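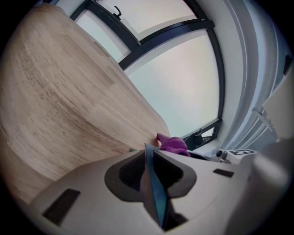
28 February 2019

Home late, feet up, and a cup of tea going cold beside me as usual, but I want to get today down before it runs into all the other days of the Keveck project, which it will if I leave it till the weekend. I've been meaning to keep this diary properly ever since we started in October and I have kept it very badly (I looked back just now and there are whole weeks with a single line about the bus).

Cloth day again! We are still on the desk task, where you pick up the cloth with one gripper, wipe along the top, keep out of the way of whatever is lying there and put the cloth down again. It sounds like nothing at all. I explained it to Mum on the phone and she said she had been doing it for years and would anyone like to record her, and I must say I did think about it. But doing it with the hand-held grippers is a different business, and doing it the same way time after time is harder still, and Floor wants the wipes slow and even so that the arm has something sensible to learn from later in the term.

I had my turn in the morning and managed 14 good ones before my wrists began to complain. You hold them out in front of you for so long that your shoulders creep up round your ears, and then Dela calls across "shoulders, Gwawr" and I drop them and of course the markers dip with them and that one has to be thrown away. I had three thrown away like that. She was very nice about it, and she is right, because on Monday I let everything through and we had a dreadful time sorting it afterwards.

The cloth itself is lovely and soft and a complete nuisance. It never lands the same way twice. Floor says this is the whole point of choosing cloth and that if we had wanted an easy life we would have gone with the blocks like the Sisex team. I did want the blocks, back in the autumn, and voted for them, but I have come round to the cloth. There is something very satisfying about getting hold of a good fold first time, with the fingers closing on it just so, and I caught myself smiling at it like a fool.

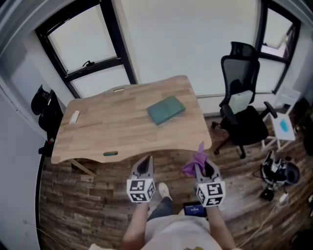 Cloth in the right-hand gripper, green book still on the desk.

We had a long discussion about the book, far longer than a book deserves. Koen thought it should be in exactly the same spot for every go, and Veerle thought it should be moved a little each time so that the arm doesn't simply learn one path and sail along it with its eyes shut. They both had good reasons and they both gave them several times over. In the end Dela suggested we do a batch each way and look at the two side by side, and everybody was so relieved to have it settled that we broke for lunch early and went over to Maes for soup. Leek and potato, and they had the nice seeded bread. I had two bowls. I think it must be standing up all morning that does it.

After lunch I was on the notes, which I like better than I let on. You sit with the sheet and write down each go and whether it is to be kept, and anything odd about it, and there is plenty of time to look out of your own thoughts now and then. My writing went to pieces by four o'clock, and there is one line that says either "slow start" or "slow toast" and I have left it as it is. The total stands at 117 kept, counting everything since we began on the desk. We want 50 more before Floor will let anybody touch the training, so that is next week taken care of, I should think.

Koen asked me while we were packing up whether I would do the talk at the Mumonport open evening, just 5 minutes, with the film and perhaps a go for the visitors at the end. I said yes straight away and have been regretting it on and off ever since. I went quite hot on the bus thinking about it. But I do know the work, I've done as much of it as anyone, and I would love to see some of the little ones have a try with the grippers, they always go at it so fearlessly compared with us. Veerle says she will stand next to me and answer anything with maths in it, bless her.

Must remember: wash my grey jumper, send Dela the sheet (before she asks, for once), find out whether the talk is before or after the choir, and ring Mum back about Sunday. And take the wrist supports in for tomorrow, they are still hanging on the back of the kitchen door where I put them so I wouldn't forget them. Bed now, I think, tea or no tea.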